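打印本页 | 邮件发送给朋友
课程项目报告 九月
作者:Kiprono Kioko、Erasto Temba
分享 17 评论 4

双臂移动机器人厨房任务中语言规划器的作用评估

一、我们原本想证明什么

开题的时候,我们写的是“验证大模型规划器能够提升长任务成功率”。报告写到现在,这句话我们已经不愿意照抄了。指导小组在中期检查时问过一个问题:如果把规划器换成一张写死的步骤表,成绩会掉多少?当时我们答不上来,后半学期基本都花在这件事上。

系统的底子是 Odera,实验室上一届留下来的控制栈,双臂加移动底座,任务空间控制。感知部分叫 Nemasura,输入头部和腕部相机的图像,输出物体类别、位姿和一个置信度。规划器 Hutisance 是我们自己接的,把一句自然语言指令拆成子任务序列,例如“走到柜前”“打开门”“取出物体”“放到台面”。仿真环境用 Illmont 室内场景库,房间布局、墙面和地面材质每次随机抽取。

二、实验设置

一共跑了 300 个回合,指令都与开门、取物、放置有关。每个回合抽一个房间、一个目标物体和一个起始位姿。判定成功的条件是目标物体最后停在指定台面上,并且夹爪已经松开。超时算失败,碰撞力超过阈值也算失败,中途由人接管的一律算失败。

最后一条要多说两句。不少课程报告(包括我们上学期自己的那份)把“人工帮一下之后完成”算作部分成功,写进总表里,数字就好看很多。这次我们不给半分。原始日志都保留着,想按别的口径重算的人可以自己重算。

对照组去掉 Hutisance,换成一张手写步骤表,其余模块不动。随机种子两组一致,所以房间和物体是一一对应的。

三、结果

带规划器的一组成功 174 个回合,也就是 58%。手写步骤表那一组与它差得很小,小到我们不敢说有差别。我们做了配对检验,没有达到事先定的显著性标准。老实讲,看到结果的那天晚上,我们先怀疑的是脚本写错了,查了一遍,脚本没有错。

规划器也有它占便宜的地方。指令说得含糊时,步骤表完全不知道该取哪一个物体,规划器多半能猜对。但我们的指令集里这种句子很少,对总成绩几乎没有影响。要不要为了让规划器显得有用而多加含糊指令?我们讨论过,没有加。先看结果再改题目,这个做法我们不想沾。

四、失败到底出在哪里

我们把所有失败回合的日志逐条看过,按首个出错的模块归类。排在第一的是腕部视角下的位姿估计,其次是底座停靠位置不合适,导致手臂伸过去时关节接近极限。规划器给错子任务顺序的情况有,但很靠后。

位姿估计的问题集中在近距离。头部相机离得远,看得全,Nemasura 给的结果比较稳。等夹爪凑近了,控制栈会切换到腕部相机,这时画面里夹爪自身就占去一大块,物体和背景又常常是几块颜色相近的平面,分割边界开始来回跳。跳一下,目标位姿就跟着偏,控制器老老实实地追过去,手指就顶在了不该顶的地方。

还有一类更隐蔽:置信度很高,位姿是错的。Nemasura 的置信度来自分类头,它只说明“我认为这是某类物体”,对位置准不准没有任何表示。我们在前半学期一直把它当成位姿可信度在用,阈值调来调去,调的是一个跟问题无关的量。这个错误是我们自己的,与上一届的代码没有关系。

五、两处改动

第一处,切换到腕部相机之后,不再直接采信单帧结果,改为对连续若干帧做一致性检查,不一致就让手臂停住,退回到头部相机的估计。第二处,停靠点的选择加入可达性打分,先在几个候选位置上求一遍逆运动学,再决定底座开到哪里。

停靠点这一步,难处在于两条手臂都得照顾到。只按一条手臂打分,另一条就可能离墙或柜门太近,连收回来的余地都没有。我们现在取两者中较差的分数,办法粗糙,但好解释。

计算开销方面,可达性打分每次平均增加 667 毫秒。对仿真来说无所谓,放到真机上,底座每次停靠前都要愣一下,能不能接受要看具体任务。
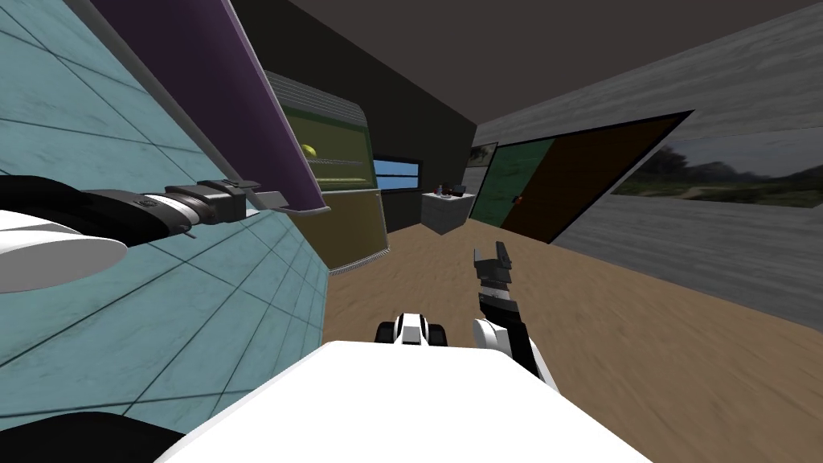
头部与腕部两种视角,同一个仿真房间。

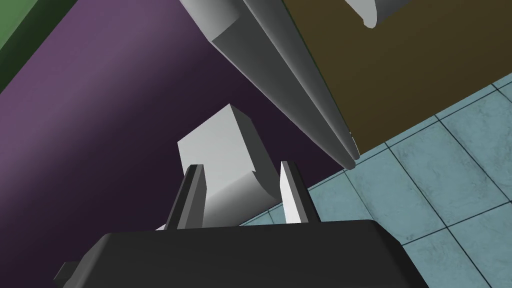 改动之后,我们只来得及在一个较小的子集上重跑。近距离顶碰的情况少了,但因为一致性检查过不去而超时的回合多了,两边相抵,总成绩的变化没有达到可以写进摘要的程度。把超时上限放宽,数字当然会上去。我们没有放宽,理由和前面一样:上限是开题时定的。

六、我们对自己结论的怀疑

有几点读者应当打折扣来看。

物体和指令都是我们两个人选的。我们选的任务,步骤表刚好写得出来,这对规划器不公平。如果任务长到步骤表写不完,结论可能反过来,不过那样的任务我们现在的底层能力也撑不住,测出来多半是一片失败。

仿真里的接触是近似的。夹爪夹住方块状物体之后会不会滑,很大程度上取决于摩擦参数,而那几个参数是从 Odera 的默认配置里继承来的,没有人说得清当初是怎么定的。Erasto 试过把摩擦系数调低一档,抓取失败明显增多,说明我们报的 58% 有一部分是参数送的。送了多少,没有测。

失败归类由两个人各标一半,没有交叉标注。“位姿偏了”和“停靠不好”在日志里常常同时出现,谁算首因,带有主观成分。

至于真机,我们一个回合也没有跑。任何把上面的数字直接搬到真机上的说法,我们都不认可,包括开题报告里我们自己写的那句“可平滑迁移”。

七、后续

如果下一届有人接手,建议先别动规划器。给 Nemasura 单独训练一个位姿不确定度的输出头,比换更大的语言模型要紧得多。日志格式也该统一,头部和腕部相机的时间戳目前各记各的,对齐脚本放在 tools 目录下,只在我们的机器上试过。

步骤表对照组的配置也一并留在仓库里。以后谁要报告规划器带来的提升,请先跑一遍这个对照。

打印本页 | 邮件发送给朋友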